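Forum index > Equipment and Budgets > Hand-held grippers for a clothes folding project, how many to buy?

lintbasket
Posted October 22, 2023

I have to put in an equipment request by the end of the month and would like a sanity check before I do.

We're a small group working on getting a two-arm setup to fold laundry. The arms are already paid for. What I'm budgeting now is the hand-held side, meaning grippers people carry through the folding by hand so we can record it, plus spares, plus whatever we need to keep them running. We would be working in ordinary homes, on beds and couches, with whatever clothes the people there own. Each operator uses two grippers, one per hand.

The plan I wrote up says 4 pairs for 12 operators on a rota. Our purchasing person wants to know why it isn't 12 pairs or 2 pairs, and I don't have a great answer. I picked 4 because that's how many homes we can cover on the same day.

Quote from Lenavik is attached to the request already. They give a break at 4 pairs and another at 10.

Things I'm unsure of:
Spare parts. How many sets of jaw pads per pair?
Whether to buy cameras through the gripper vendor or separately.
Whether to put money aside for clothes.

---

torque_and_tea

4 pairs sounds fine for 12 people if the shifts don't overlap. What kills you is a gripper going down in the middle of a home visit. You've paid the operator, you've paid for the drive, and you come back with half a day. I would buy 4 working pairs and one complete spare pair that rides in the car. So ask Lenavik for 5.

Pads: we went through a set per gripper every few weeks on fabric. Towels were the worst. Zippers also chew them if people grab the teeth and not the cloth next to them.

---

mossgate

I'd go the other way. Buy 2 pairs, run them for a month, then buy more. You will change your mind about something. We bought six pairs of one design and found that the jaws opened too narrow to take a thick stack of folded cloth. A folded T-shirt is nothing. A folded hoodie or a fleece is a lot of layers, and the last fold is the one where you need to grab all of them.

We ended up having new tips made for all six. That cost more than the first two pairs did.

---

lintbasket

What did you change on the tips? Ours are supposed to come with soft pads over a hard tip. I don't have one in hand yet.

---

mossgate

Longer and a bit thinner at the end so they slide under a layer. Softer pad. We lost some grip force and it didn't matter for clothes.

Borrow one before you order. Lenavik lent us a pair for two weeks when we asked. They don't advertise it.

---

rowhouse9

Disagree on buying two and waiting. Lead time is the whole problem. Our second order took nine weeks, and during that time ten people had nothing to do. If the money is there in this budget year, spend it in this budget year. Money you don't ask for in October isn't going to be there in the spring.

What I would do is split the order. Ask for 4 pairs but have them shipped two and two, with the tips for the second two left open until you've tried the first. Most small vendors will agree to that if you pay a deposit.

---

torque_and_tea

Seconding the split. Onis did it for us without a fuss. Their unit price was higher but they changed the pads between shipments and didn't bill us for it.

---

lintbasket

OK, I'll ask about a split shipment. That also answers the purchasing question better than what I wrote.

Anyone want to take the cameras?

---

pellet_stove

Buy separately. The vendor markup on ours was silly and it was the same camera. The one thing to get from the gripper vendor is the mount, and get extra mounts, they crack. Budget two batteries per camera at the least, three if your visits run past lunch. Also memory cards. People always forget cards and then there's a petty cash form for every one of them.

Storage is the line you've left out entirely. It was our second biggest cost after wages.

---

lintbasket

Storage is on a separate sheet that belongs to a different budget holder. I know how that sounds. But yes, it's covered through next October.

---

rowhouse9

Wages too? I ask because the grippers will be the small number in all this. If you have 12 operators at even half time, a pair costs you less than a couple of weeks of one person. That's why arguing over 4 or 5 pairs doesn't make much sense to me. Get the fifth.

---

mossgate

It makes sense if the fifth is the wrong design. But fine.

---

pellet_stove

On clothes: you said you're using what people own. Still put money in for clothes. What people own and are willing to have handled all day turns out to be T-shirts and leggings. We were short on anything with a zipper, a stand-up collar or a lining. We spent $177 at a thrift store and got 55 pieces, mostly jackets, fleeces and sweatshirts, and it was the best value in the whole project. Pick things in dull colors too. Black and beige were hardest for our model because the layers look alike, and we had nearly none of it to start with.

---

lintbasket

That's cheap enough that I can put it in under consumables. Would you wash them between visits? I was going to add a line for laundry service.

---

pellet_stove

We washed everything between homes. Coin laundry and receipts. A service wanted a minimum we couldn't meet.

---

torque_and_tea

Does your request cover surfaces at all? I know the beds and couches are free. But we found a bed with a plush blanket on it is a very different job from a table. The cloth sticks to the blanket, the mattress gives when you push down, and the gripper picks up a pinch of bedding along with the hem. People took longer per garment. If your per-visit numbers come from a table trial, cut them.

---

lintbasket

They do come from a table. Thanks, I would have missed that. What did you cut by?

---

torque_and_tea

A third. Then we were ahead of the plan most weeks, so a quarter might have been enough. Depends on the bedding. Thick quilts pushed up at one end take away half your working area.

---

suds_n_servos

Coming in from the repair side. Put in a line for someone's time to maintain these. The linkages on hand-held grippers collect lint at the pivots and get stiff, and operators don't report it, they just squeeze harder. Ten minutes per gripper per week with a brush. With 4 pairs that's over an hour a week, so it's a real item on somebody's schedule.

Also label them left and right and by pair. The Suwannarat ones we had looked identical from both sides and we mixed pairs for a month before anyone noticed the calibration was off.

---

rowhouse9

Do you log wear by gripper or just swap pads on a date?

---

suds_n_servos

On a date. Logging didn't last. Pads are cheap enough to throw out early.

---

lintbasket

Current version of the request:

4 pairs, shipped two and two, tips on the second shipment to be confirmed
1 spare pair, in with the first shipment
Pads, 4 sets per gripper
Spare mounts, cameras bought separately, two batteries each, cards
Thrift store clothes and coin laundry under consumables
An hour and a half a week of maintenance time

Loan pair requested from Lenavik this afternoon through their web form. If they say no I'll try Onis. My visit numbers are cut by a third.

---

mossgate

I can live with that. Take a thick sweatshirt when you try the loan pair and fold it until the jaws won't go around it. Then you'll have your number for the opening.

---

driver_bits

Small thing, check the screws before you order tools. Ours took a size that wasn't in any kit we had, and the only person with the right Driver set was on vacation. Add one to each car bag.

---

lintbasket

Added. Photo from a bed setup below.
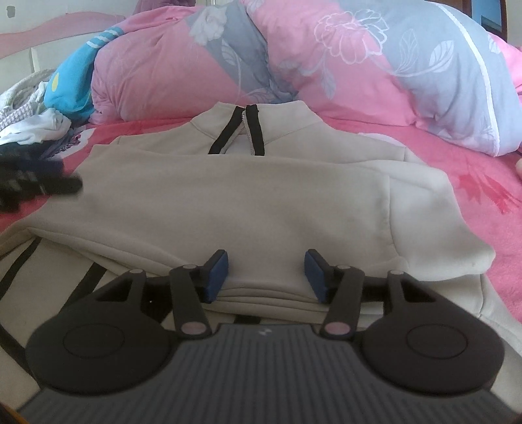 Should the spare pair be bought with the first shipment or the second?

With the first. A spare is most useful in the early weeks, when operators are still learning and you don't yet know which parts fail, and it can be refitted with the new tips later if the design changes.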